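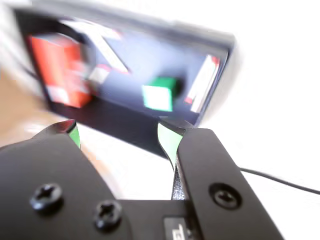
Dark tray with light gray rim, red block on the left

Sorting small blocks and sticks into a shallow tray — what order?
Posted by Pemura, Sunday

I keep a set of small colored blocks and thin sticks for a tabletop sorting exercise. Everything has to end up in one black box with a shallow lid or tray. The cubes go in without trouble. The sticks do not: they end up diagonal, and the next block lands on top of them. I allow 10 minutes per round and lose 3 of them to straightening sticks.

Should the blocks or the sticks go in first? Is a divider worth making? The table is light wood-grain and the box interior is matte black, if that matters.

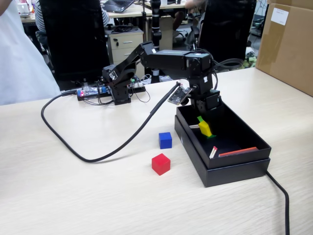 I have tried leaving the cubes on the table to the left of the box until last. It helps a little, but the irregular pieces still take up the middle. I would like one fixed order that I can write on a card.

Tiline
Sticks first, flat, parallel to the long wall. Then the irregular pieces, then the cubes. A cube can be set down in any free square of floor; a stick needs a clear run of its full length.

For a divider, cut a strip of 600 gsm card to the inside length of the box and fold a foot along the bottom edge. No glue. If it slides, the foot is too narrow. Keep the strip lower than the wall or the lid will not seat.
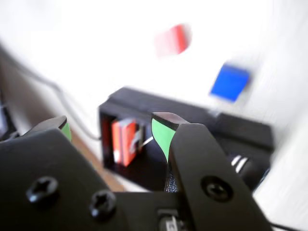 Black open-fronted box on the work surface

Umura
just use a bigger box

Nanayakkara
Agree with Tiline on the order, but I would skip the divider. It takes floor area you do not have. Line the base with thin felt in a pale color instead. Dark parts show up against it and the sticks roll less. Mine has been in since November and has not lifted at the corners.

Sand the cut edge of the felt with 400 grit if it frays — lightly, one direction only.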